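Round side table in the corner -- keep it or swap for a square one?

hidayah_k
Finally got the marble-pattern table I've been going on about since August! Black with white veins, round, bought second-hand from a chap two streets over for 28 quid. I love it to bits. My sister says a round table in a corner wastes space and I should have gone square. Thoughts?

Ieuan Parri
Your sister's right, sorry. I had a round one in our hall and the gap behind it ate every pen we owned. Swapped it for a square Bunwood and never looked back.

xuanchau
Disagree completely! Round is so much kinder on the hips when you're squeezing past with the washing. And square ones look like office furniture.

Ieuan Parri
Mine does not look like office furniture.

thinh_cao25
It does a bit, Ieuan, I've seen the photos.
Hidayah, how's the gloss holding up? My black one shows every speck of dust. I wipe it at breakfast and by 4 it needs doing again.

hidayah_k
Oh the dust is dreadful, but I don't care, the veins are so pretty when the surface is clear. Which is rare, I admit. Things just land on it -- flowers, boxes, whatever I've got in my hands.
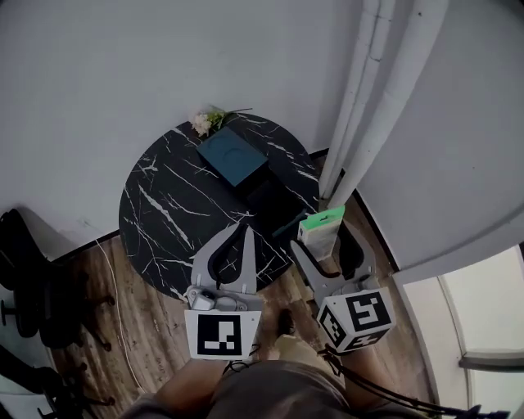 I'm thinking of a small tray for the odds and ends, so the flowers can have the middle to themselves. Would a round tray on a round table be too much?

xuanchau
Never too much! Go for it, in white.

Ieuan Parri
Square tray. I'll say no more.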